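Looking After Your Bike Lights at Home
Garage and Workshop Tips

Most riders think about their lights twice a year, once when the clocks change and once when a light quits halfway home. A little bench time in September takes care of both.

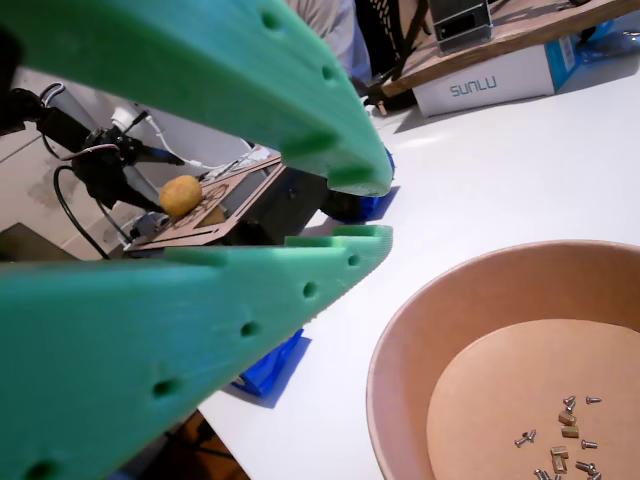 Start with the batteries. Rechargeable lights that have sat in a drawer all summer should be charged fully before the first evening ride, then left on their steady setting until they shut off. Write down how long that took. My old Tanner front light was sold as a six-hour lamp and now runs 185 minutes, enough for my commute both ways but not for a long Wednesday club ride. Without the number I would have found out on a county road.

If your light takes AA or AAA cells, take them out before you put the light away for the season. Cells that have leaked leave a white or greenish crust on the contacts. Wear gloves, dab the crust with white vinegar on a cotton swab, wipe with a barely damp swab, and let it dry overnight with the cover off. Fine sandpaper will take off what's left. I use 2000 grit and only a couple of light strokes, as the plating on those springs is thin.

Charging ports

A port full of road grit is the usual cause of a light that won't charge. Turn the light off and hold it with the port facing down. Loosen the dirt with a dry wooden toothpick and brush it out with an old soft toothbrush. No metal picks. Look at the rubber cover while you're there. If it has split or won't stay shut, a strip of electrical tape will get you through a week of rain, but order the part. Plason sells covers in packs of six, and they can be trimmed to fit with nail scissors.

Never charge a light that has gotten wet inside. Leave it open in a warm room for two days first. If the battery pack looks swollen, don't charge it at all. Put it outside, away from anything that burns, and take it to a battery drop-off.

Lenses and reflectors

Chain oil and road film cut down the light you get more than people expect. Wash lenses with warm water and a drop of dish soap, then dry with a soft cloth. Don't use glass cleaner or rubbing alcohol on plastic, since some lenses will craze. For light haze, white toothpaste on a damp cloth works fairly well. Grostidine plastic polish works better, but a bottle is more than most households will ever use. Split one with a neighbor.

Do the reflectors too. They have no battery to run down, and a clean red one on the back still works when your tail light doesn't. Wipe the pedal reflectors and the ones in the spokes. A cracked reflector lets water in behind the face and goes dull, so replace it.

Mounts and straps

Rubber straps dry out. Stretch each one between your hands and look for small cracks near the holes. If you see any, throw it out. A slice of old inner tube under the clamp stops a handlebar light from sliding down over bumps, and costs nothing if you save your punctured tubes. I keep mine in a coffee can.

Tighten clamp screws by hand until snug, then a quarter turn more. Plastic clamps crack easily in cold weather — bring the bike indoors for an hour before you work on them.

Aiming the front light

A badly aimed front light bothers everyone coming the other way. Park the bike facing a garage door, 10 feet back, with someone holding it upright. Measure from the floor to the center of the lamp and put a strip of masking tape on the door a few inches below that height. The bright middle of the beam should sit at or under the tape. Check it again with your usual bags loaded, as weight on the back tips the beam up.

The tail light should point straight back and level. Make sure a jacket or saddlebag doesn't hang over it. Aurelia Aigner wrote in to suggest a second, smaller light on the seat stay, and I've done that on the Itasel since last winter. It has its own battery, and I charge the two on different nights.

Keep a spare set of cells in the saddlebag, taped at the ends so they can't short against your keys. Change them every fall. The old ones can go in the kitchen flashlight.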